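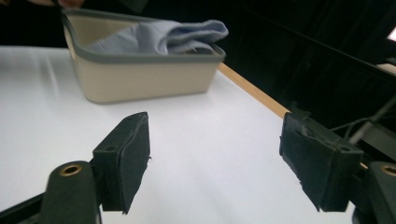
Home About Programs Safety Partners Contact

About Us | Safety and Reliability

Pelkonen is a training and testing center for robotic handling. We teach technicians to set up, operate and maintain gripping equipment, and we test that equipment for companies that use it in laundries, hospitals and packing rooms. The center has 16 full-time employees and accepts two groups of students each year, the first in September.

Much of our work concerns soft goods. Cloth is difficult for a machine to handle. It folds over itself, it hangs over the rim of a basket, and it changes shape every time it is touched. Our students begin with hand-held grippers, which allow a person to guide the fingers toward the cloth and learn how wide they must open and how firmly they must close. Work on powered arms follows in the second half of the course.

Our Approach to Faults

The center publishes an account of every fault that stops work for more than one day. This policy was adopted after the events described below, and it is the part of our work that visitors ask about most often.

In the spring term of 2019, one of our powered stations, built on the Nusadex arm controller, failed to release a towel at the end of a folding cycle. The operator pressed the stop button. The arm stopped, as it was designed to do, but the fingers stayed closed and kept their full holding force. The operator then tried to pull the towel free by hand. The pad on one finger came away from its backing, the fingers closed through the gap, and the operator's thumb was pinched. The injury was minor and was treated on site. The station was closed for 19 days.

Our review found two causes. The first was wear. The rubber pads had been inspected only from the front, and the edges, where the material begins to fray and lift, were not on the inspection sheet. The second was a setting in the controller. After a stop, the gripper was set to hold its load. That setting is correct for heavy or breakable items, and it had been carried over to the cloth station without review.

The full report was released on July 19, 2019, and was sent to every partner that uses the same type of gripper. Two partners found worn pads of their own in the weeks that followed. Copies remain available from the office on request.

What Changed

Pads are now checked on all sides at the start of each session, and the check is signed by the person who made it. Any pad with a lifted edge is replaced before work begins. A pad with surface scuffs only may stay in use, but it is recorded and looked at again at the end of the day.

Powered cloth stations now lower their holding force to 15 percent after a stop, and the fingers may be opened with a separate hand release. Hands stay out of the basket and away from the fingers until the operator at the controls has called the station clear. Students practice this call with the hand-held tools before they are admitted to the powered room.

We also ended the practice of copying settings from one station to another. Each station has its own sheet of 9 settings, kept beside the controller.

Partners and Facilities

The center occupies the ground floor of the former Durkis textile works. Test benches and the student workroom are located on the east side, and the powered room is on the west side behind a locked door. Replacement pads and mounting parts are supplied by Vurkia, which also receives our worn pads for study.

Requests for training places, equipment tests and copies of fault reports should be sent to the center office in writing.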